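Mulder 30-piece screwdriver set, one year on

The box promises 30 pieces and "a driver for every job." Count the bits in that total and the claim starts to shrink. I bought mine last July for 28 dollars, after Olumide Fashola praised the set on his blog, and I still don't see what he saw.

The handles are fine. The bits are soft. Two of the Phillips ones rounded off on ordinary deck screws, and the magnetic holder lets go whenever you work overhead. Mulder says the ratchet is good for 3,000 turns – mine started slipping long before I could have got there.

The molded case is worse. The lid hinge split in the first winter, so what I still use lives in a plastic bin.
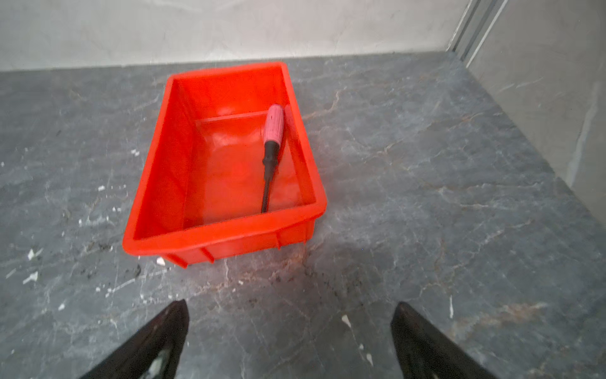

By Ilse Van Leeuwen
June 15, 2022

If you only hang shelves and tighten chair legs, buy two decent drivers from Bramum and skip the case. Mulder did answer my email about the hinge. They offered a discount on another set.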